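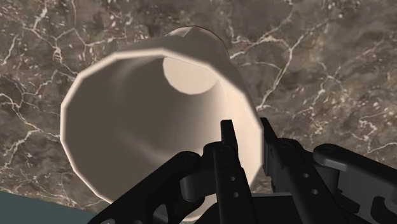
Search this site Enter keywords Go

Pre-Purchase Inspection Checklist – Arm and Gripper Cell, Countertop Tasks
Site: Dumlao test kitchen
Supplier quoting: Jeltodmont
Completed by: Rigoberto Salazar
July 2018
Revision 2

Mark each line OK, OPEN or FAIL. Comments go under the line they refer to. An OPEN line blocks release of the purchase order but does not block the budget request.

1. Model and quotation

1.1 Simulation model matches quoted arm, gripper and mount – OK

1.2 Reach covers the full counter, including the far edge – OK
Comment: Checked at low speed only. Repeat at the speed used in the cycle time estimate.

1.3 Base position clear of walkway – OPEN
Comment: The Dramia floor plan shows the walkway on the window side. Base may have to move. A new mount plate is quoted at $582 and is not in the current total.

1.4 Payload margin with gripper and heaviest item – OK

2. Gripper

2.1 Finger type stated on quotation – FAIL
Comment: Quotation says "standard fingers." The model uses narrow plate fingers with squared-off tips. Supplier to state part number and price per pair.

2.2 Spare fingers included – OPEN
Comment: Request two pairs. Allow 10 percent of gripper cost for wear parts in the first year.

2.3 Approach to cup rim free of contact with linkage – OPEN
Comment: Linkage sits close to the rim on a low approach. Supplier to give minimum clearance in writing.

2.4 Grip retained on loss of power – OPEN
Comment: No statement in the quotation. Required before any trial with people in the room.

3. Work area

3.1 Test items listed and agreed – OK
Comment: Cup, teaspoons, folding knife, small egg-shaped item. The list is used for the acceptance test and should be attached to the order.

3.2 Sharp items controlled – FAIL
Comment: Knife is open on the counter in the test layout, blade exposed. Acceptable in simulation. For the physical cell, use a blunt dummy of the same size. Add one line to the budget for dummies.

3.3 Carry path stays over the counter – FAIL
Comment: Cup is held above and slightly past the right rear corner, on the window side. A drop there may miss the counter. Either limit the path in software or price a catch tray. Software limit preferred, no hardware cost.

3.4 Hose and cable routing – OPEN
Comment: Black corrugated run comes down along the right side toward the counter edge. Needs clips and a snag check through full travel. Clips are not on the quotation.

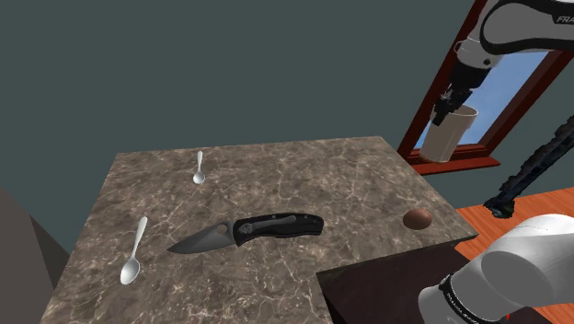 4. Guarding and stops

4.1 Emergency stop within reach of operator position – OPEN
Comment: Operator position not fixed until 1.3 is closed.

4.2 Window side guarded – OPEN
Comment: Fixed panel, full height of the window. Uso has quoted $1435 installed. Price holds until the end of August.

4.3 Speed limit set for trials with guard open – OK

5. Budget summary

5.1 Items missing from supplier total: mount plate, spare fingers, cable clips, blunt dummies, window panel.

5.2 Training for operators – OPEN
Comment: Listed as optional. Treat as required and move to the main total.

5.3 Service contract – OK
Comment: First year included. Second year to be budgeted under maintenance.

Result: not released for order. Return 2.1, 3.2 and 3.3 to supplier and reinspect after the revised quotation is received.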